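From: Baoshan Hao
To: Harkthorpe Letterpress and Small Printing List
Date: Jul 12, 2021
Subject: Re: Storing posters without flattening them

Rongrong Cai wrote:

> Hello all,
> I have 384 posters from our May print run and no flat drawer big
> enough for them. Paper is 500 mm wide, medium weight, uncoated.
> If I roll them, how tight is too tight? And do they ever lie flat
> again? Last time I used rubber bands and I got a dent in every
> sheet, so please do not suggest rubber bands.
> Rongrong

Dear Rongrong,

I also had this problem when I moved to the small room in Dristside, where the door is too narrow for a plan chest. I can tell you what I do now, but my paper may be different from yours.

First, let the ink dry fully before you roll anything. For my black I wait 7 days. The tin says less, but I have seen marks on the back of the next sheet when I believed the tin. Heavy solid areas need more time than type.

Second, roll with the printed side out. It feels wrong, I know. But when the customer opens the roll, the sheet curls down toward the table and the corners stay in place. With the print inside, the corners jump up and people press them with their fingers.

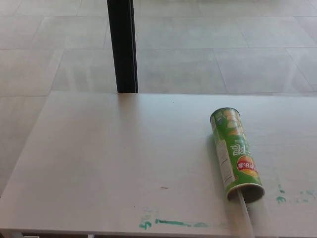

The diameter of the roll is more important than the tube you buy. A roll that is too narrow gives the paper a strong memory, and after one year it will not forget. A potato chip canister like the green one lying on its side on the table is much too narrow for your posters, and also too short, although I have met people who use them for little prints. For 500 mm paper I would take the widest mailing tube you can find, and put the sheets around the outside of it, with a clean wrapping paper over them. Then they cannot be crushed at the ends. If you must put them inside, choose a tube longer than the paper.

I put up to 20 sheets in one roll – more than this and the outer sheets slide and get a soft edge. To close the roll I use a strip of the same paper, with a small piece of tape on the strip only.

To make them flat again, roll them loosely the other way for one hour, then leave them under a board over night. Do not use heat.

Does anybody still have the wide tubes from Sasaki? I bought mine from Fonder, but they now want an order of 2,000 and I have no place for this.

With kind regards,
Baoshan

Harkthorpe Letterpress and Small Printing List | Contact the list owner | Messages © their authors | Back to top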